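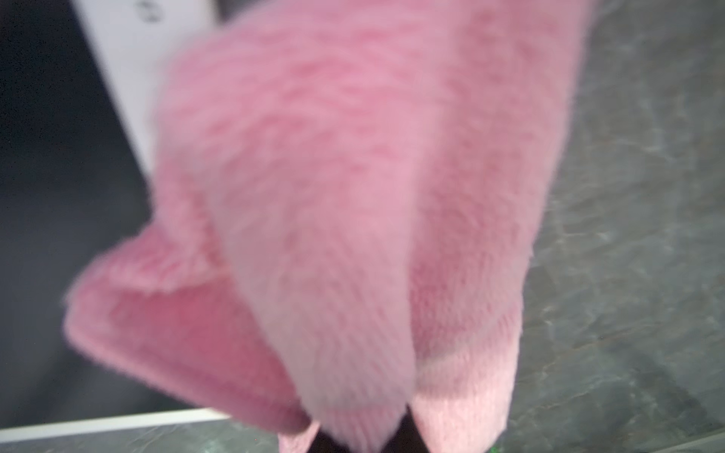
The pink plush, close up. The pile is short and dense, and the folds look darker.

From: Yevdokiia Semeniuk
To: soft-toys-and-sewing list
Subject: Re: [sewing] washing pink plush without ruining the pile

Hello Gonzalo and all,

Gonzalo Segura wrote:
> I bought 4 meters of the pink plush from Brirach in April and I am
> afraid to wash it. My last plush came out of the machine with hard
> little knots all over. Do you wash yours before cutting, or never?
> And does the color stay? Ivan says cold water only, but he also
> says this about everything.

I wash it before cutting, always. Plush can shrink a little, and it is better that this happens to the fabric than to a finished rabbit. I put it inside a pillowcase, close the pillowcase with a few big stitches, and wash at 30 with very little liquid soap. No softener. I used softener one time and the pile became greasy and lay flat for weeks.

The knots come mostly from heat, I think. My neighbor's dryer did this to a whole blanket. I dry mine flat on a towel and turn it two times a day. When it is still a bit damp I brush it with a soft baby brush, first against the pile and then with it. The brush from Trenden is too hard, it pulls fibers out.

About the color: please look at your plush in the folds before you decide that it has faded. In my photo the creases are a deep salmon pink and the places where the light falls are pale, one lobe is almost white on its lower edge. It is all one piece of fabric. I was ready to write an angry letter to the shop before I understood this – the pile only lies in different directions. For the same reason, mark an arrow on the back of every pattern piece. I forgot it on two ears and they look like they belong to different animals.

Shahnaz asked last month how much is lost in shrinking. I measured a strip of 41 cm before washing and it lost roughly 1 cm in length. In width I saw no difference.

If somebody has tried to steam this plush from the back side, please write how it went. I have 8 finished arms with flat places from storage and I don't want to experiment on all of them.

Best regards,
Yevdokiia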